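Room check before the spreadsheet contest, Nelldale site
October 23, 2018. Checked by Tihomir Leka

Exits clear: yes
Extension cords taped down: no – 3 loose by the back row
Extinguisher tag current: yes
Workstations powered on: 29 of 29 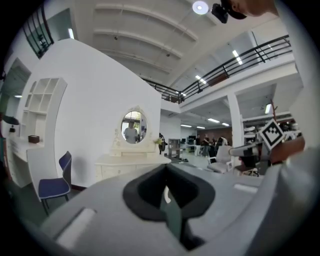

Nelldale Student Computing Club

Practice files open on every machine. Station 12 has a cracked outlet cover. Do not seat anyone there until it is replaced. Recheck cords before doors open.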